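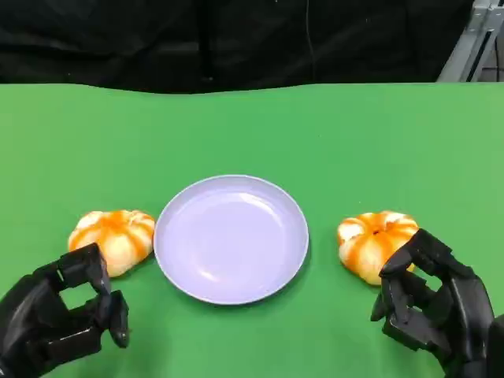
Firouzeh Kermaniからは、左右の手を別々のスレッドで動かすと皿の上で待ち合わせが崩れるので、動作そのものより先に順番の管理を書いてほしい、というコメントをもらった。前の版では腕の軌道から説明を始めていたが、この版では認識、把持前姿勢、皿の排他、置き動作の順に書き直した。

更新日:2023年1月16日

両手で皿に載せるタスクをAkoで組む

対象は、Akoの片腕用サンプルを一度動かしたことがある人。皿の左右に置いたかぼちゃ形の小物を、左は左手、右は右手で取り、中央の皿に移す。学習モデルは使わず、頭部カメラの画像と関節角だけで組む。

用意するもの

・Ako本体と両腕用の設定一式
・頭部カメラの内部パラメータと、カメラから胴体座標系への変換
・左右の手のURDF(指の各リンクのメッシュを含むもの)
・ログを見るためのFleltgate

カメラの変換が古いと、以降の手順をいくら調整しても合わない。首を動かす機体では、首の関節角を固定値で書かず、必ず画像と同じ時刻の値を使う。

手順1 座標系を決める

原点は皿の中心に置く。胴体を原点にすると、皿を少し動かすたびに置き位置を書き換えることになる。皿の中心を原点にすれば、小物の位置も置き位置も皿からの相対値で済む。

座標系の名前はplateとし、x軸を機体から見て奥、y軸を左、z軸を上に取る。設定ファイルには次のように書く。

frame: plate
parent: torso
source: detector/plate
update: before_motion

updateをalwaysにすると、動作中に手が皿の縁を隠したとき原点が動く。動作の前に決めて、その回の間は保持する。

手順2 天板と手を除く

天板は緑一色なので、色相で抜くのが早い。影の部分も緑の範囲に入るよう、明度の下限は低めにする。奥の黒い布は色相が安定しないため、色では扱わず、天板の奥の縁より上を処理対象から外す。縁は布との境目で少し波打って写るので、境界線は縁よりわずかに手前に引く。

手は黒く、画面の下の両隅から入ってくる。黒い画素を手と見なすやり方はやめたほうがよい。小物の上面には暗いくぼみが写ることがあり、そこに穴が空く。関節角からURDFのメッシュを画像に投影し、その内側をマスクにする。

mask:
 table: hue
 hands: urdf_projection
 dilate_px: 2

膨張は2画素で足りている。これを増やすと、指と指の間から見える天板まで消えてしまい、手の近くで小物の輪郭を取れなくなる。

投影した指の輪郭が画像とずれているときは、膨張で隠さずに手順の最初へ戻り、カメラの変換を見直す。Valdis Avotiņšの環境ではここを膨張でごまかしていたため、把持位置が毎回同じ方向に外れていた。

手順3 皿と小物を検出する

皿は輪郭に楕円を当てはめ、その中心を使う。縁の内側に光沢が出るが、楕円の当てはめには外周だけを使うので影響は小さい。皿の下側の縁に沿って落ちる影は、天板のマスクで先に消しておく。

小物は淡い黄白色の地に明るいオレンジの筋が入っている。オレンジだけで抜くと、筋ごとに別々の領域になる。逆に淡い色で抜くと、薄いラベンダー色の皿と混ざることがある。そこで、次の順に処理する。

天板と手のマスクを除いた残りを前景とする。
前景から皿の楕円を差し引く。
残った領域のうち、オレンジの画素を含むものだけを小物の候補にする。
候補の中心が皿より左ならleft_item、右ならright_itemとする。

左の小物が皿の縁にほとんど接していると、皿を差し引く前の段階で一つの領域につながる。先にラベルを付けると左だけ検出に失敗するので、差し引きとラベル付けの順番を入れ替えないこと。

手が近づいた状態では、小物の一部が手で隠れる。見えている領域の重心をそのまま使うと、隠れた側と反対に中心が寄る。左の小物なら下側、右の小物なら右側が隠れやすい。Akoには輪郭の残りから外形を補うfit_partialという設定があるので、有効にしておく。

detector:
 items:
 fit_partial: true
 min_area: 407

min_areaの407は、手元の画像で指の隙間に残った細かい領域を捨てるために決めた値である。カメラの解像度や取り付け位置が違えば変わる。値を移すより、検出結果を保存して面積を見てから決めるほうがよい。

手順4 把持前姿勢を左右で別に持つ

最初の版では左手の姿勢を鏡像にして右手に使っていた。左右の置き場所が皿に対してそろっていないと、この方法は使えない。左が皿のすぐそばで、右が少し離れているなら、指を差し込める側も余裕も違う。

左手は指を軽く曲げて開き、親指と人差し指の間を広く取る。指先は小物の手前で、低い位置に置く。皿側に指を入れる隙間がほとんどないため、手前と外側から挟む。

右手は指を内側に曲げ、上の指を小物の右側に沿わせる。下の指は下に回すが、天板をこすらない高さで止める。

Akoでは次のように名前を付けて保存する。

pregrasp:
 left: open_low_front
 right: curled_side

保存は実機を手で動かして行ってもよいし、画面のスライダーで作ってもよい。前者の場合、手首の関節が可動範囲の端に近くなりがちなので、保存後に余裕を確認する。端に近いまま置き動作に入ると、皿の上で解が見つからず止まる。

手順5 皿を共有資源にする

ここがコメントで指摘のあった箇所である。

左右の計画を独立に作り、同時に始めると、片方だけなら正しい軌道でも皿の上でぶつかる。衝突判定を入れるだけでは、両方が相手の移動を待って止まることがある。皿の上の空間に鍵を一つ用意し、鍵を取った手だけが入れるようにする。

resource plate_zone

task left:
 approach left_item
 grasp
 lift
 acquire plate_zone
 place plate slot_left
 retreat
 release plate_zone

task right:
 approach right_item
 grasp
 lift
 acquire plate_zone
 place plate slot_right
 retreat
 release plate_zone

acquireはliftの後に書く。approachの前に書けば簡単だが、片手が終わるまで反対の手が何もできない。逆にplaceの途中に書くと、もう皿の上に入ってから待つことになる。

releaseはretreatの後でなければならない。小物を放した時点で鍵も放すと、指がまだ皿の上に残っているところへ反対の手が来る。

待ち時間の上限は2000ミリ秒から始めて、腕の速度に合わせて延ばす。上限に達したときの動作はholdにする。abortにすると手の力が抜ける設定の機体があり、持ち上げた小物を落とす。

wait_limit_ms: 2000
on_timeout: hold

左手だけは、liftの経路が鍵の範囲にかかることがある。小物が皿に近いからで、まっすぐ上げると手の甲が範囲の内側に入る。左のliftには外向きの成分を足し、上がりながら皿から離れるようにする。範囲のほうを狭めて対処すると、置き動作で守れなくなる。

手順6 置き位置を決める

皿には浅いくぼみがある。中心に二つ続けて置こうとすると、先に置いたほうを後の手が押す。slot_leftとslot_rightを中心から左右に分け、小物の外形が重ならないだけの間隔を取る。

高さは、皿の縁ではなくくぼみの底を基準にする。楕円の当てはめで分かるのは縁の位置なので、底までの差は一度測って設定に書いておく。放す直前は下降速度を落とし、指の電流が上がったところで止める。電流の読みが遅い手では、位置で止めてから指を開くほうが扱いやすい。

手順7 ログで確かめる

実機で続けて動かす前に、速度を下げて一回通し、Fleltgateでログを開く。見るのは次のところ。

・画像の時刻と関節角の時刻の差。20ミリ秒を超える行があれば、手のマスクがずれる原因になる。
・plate_zoneの取得と解放の順番。取得が続けて並んでいたら、どちらかのreleaseが抜けている。
・把持前と把持後のleft_item、right_itemの位置。把持していない側の値が動いていたら、補った外形が安定していない。

時刻の差が大きいときは、通信を疑う前に、関節角に付けている時刻が送信時刻か受信時刻かを確認する。Gediminas Ozoliņšが書いた変換ノードの古い版は受信時刻を付けていたので、使っている場合は差し替えること。

うまく動かないとき

右手だけ把持が浅い
隠れた側の補正が効いていないことが多い。fit_partialを切った結果と並べて表示し、中心が動いているかを見る。動いていなければ、手のマスクが小物の輪郭を削りすぎている。

皿の中心が回ごとに変わる
皿の楕円に小物の輪郭が混ざっている。左の小物が縁に近い配置で起きやすい。外周の点のうち、オレンジの画素に近いものを当てはめから除く。

両手とも持ち上げたまま止まる
鍵を取った側が異常終了し、解放されていない。Akoを再起動すれば鍵は消えるが、その前に両手の小物を外しておく。再起動時に手が初期姿勢へ開く。

シミュレーションでは通るのに実機で皿に触れる
皿の高さに縁の厚みが入っていない場合がある。衝突用の形状を円板で済ませているなら、縁の立ち上がりを足す。

設定一式はSkistinbridgeのリポジトリのdual_plate以下に置いてある。旧版の設定はdual_plate_oldに残しているが、鍵の記述がないので両手同時の動作には使わないこと。4月の更新でpregraspの書式が変わる予定のため、自分で作った姿勢は名前と関節角の組を別ファイルにも書き出しておく。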